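Filed under: Teleop & Demonstrations > Solved > Gripper / Wrist

Right arm drifts low near the end of every demo (socket task)

Opened by Femi Onyeka, February 7, 2018

Hi all, I'm going to write this up as I go, partly because Nisreen asked me to and partly because I keep forgetting what I've already tried. Sorry in advance for the length!

Setup first. We're recording demonstrations for the CPU socket job on the Marchal arm, driven by hand from the Gruvivitz leader arm (the small one that clamps to the desk). I move the leader, the big one copies me, and the software writes it all down so the policy can learn from it later. We're training on old desktop boards still in their cases, and we want the robot to be able to deal with the retention lever and frame and, some happy day, the processor too.

The trouble: I bring the fingers in, everything tracks nicely, and then in the last little bit of the approach the gripper ends up lower than my hand says it should be. Not by a lot. Enough that I correct for it without thinking, which means the demos are full of me nudging upward at the end. Played back, the arm does the nudge too, and sometimes it does it twice, like a nervous person patting their pockets.

What I tried, in order

1. Rebooted everything. Leader, follower, the desk machine, the lot. No change, but I felt better.

2. Re-zeroed the leader arm with the printed jig. The elbow was off by a hair and I fixed that. Recorded a handful of new demos and the droop was still there.

3. Swapped operators. Nisreen drove for an hour and I watched the plots. She's a lot smoother than I am (rude) but her demos have the same upward nudge at the end, so it isn't just my bad habits.

4. Looked at the logs properly. The commanded wrist height and the reported wrist height agree almost perfectly all the way in. So the arm thinks it's where it was told to be. That sent me off blaming the camera for most of an afternoon -- I was sure the view was fooling us both. I redid the wrist camera calibration from scratch and got pretty much the same numbers as in September. Not the camera.

5. Slowed the approach way down and stopped the arm partway, over and over, to look at how the gripper sits relative to the socket. I kept the retention frame up and the lever unlatched for all of these so there'd be less to knock into. I also left the old paste on the processor, stain and all, because wiping it changes how shiny the thing is and I didn't want to mix new footage with old. From the wrist view you get the middle finger right down by the lower edge of the processor, with a lot of linkage below it.

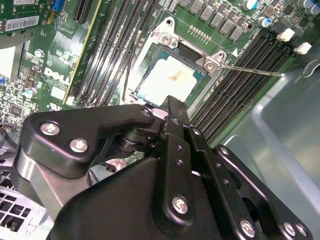

6. Checked the gripper itself, finally. I should have started here, I know, I know. With the arm powered and holding still, I put one finger under the gripper and pushed up, very gently. It moved! The joint readings on the screen didn't. So there was play somewhere past the last encoder, and the robot had no way of knowing.

7. Went hunting for the play. I'd have bet money on the linkage pivots, since there are so many of them, but those were all snug. The culprit was the adapter plate between the wrist and the gripper, the one that came in the Zisano kit. Two of its four screws were loose enough to turn with my fingers. I took the gripper off, cleaned the threads, put it back with thread locker and tightened everything in a cross pattern. Let it sit overnight.

8. Recorded 30 fresh demos the next morning. The nudge is gone from mine and from Nisreen's. I laid the old and new approach plots on top of each other and you can see it straight away, the new ones just come in and stop.

What about the old data?

This is the part I'm less happy about. We had 538 demos in the set. Nisreen went through them by date and by how bad the upward correction was at the end, and she's comfortable keeping 488. The rest she has moved to a separate folder, not deleted, in case somebody wants examples of an operator compensating for a loose plate. (I can't think who, but you never know around here.)

I'd wondered about trimming the last second off the bad ones and keeping the front part. We talked about it and decided against it for this task. The end of the approach is the bit we care about, and a pile of demos that stop short of the socket might teach it to stop short of the socket.

Reply from Nisreen Abu Hammour

Good write-up, thanks. Two things to add for whoever finds this later.

The push test in step 6 takes ten seconds and I've put it on the start-of-session sheet, right after homing. Arm powered, brakes off, light upward pressure with one finger, watch the readout. If the gripper moves and the numbers don't, stop and check the plate before recording anything. Keep your other hand near the stop button, please.

Also, I asked the people at Estgate if they'd seen it, as they run the same wrist and the same adapter. They had, on one of their two arms, and they'd been blaming the leader arm for it just like we did. They use a paint mark across each screw head and plate now so you can see at a glance if one has turned. I did ours this afternoon in yellow.

Reply from Femi Onyeka

Paint marks are great, I'm stealing that for the left arm as well. I did the push test on it just now and it's solid, so the left-hand sets can stay as they are.

Still to do on my side: retrain on the cleaned set plus the new demos, then try it on the lever first before we go anywhere near the processor. I'll open a new ticket for that one. Closing this.

Status: Solved (loose adapter plate)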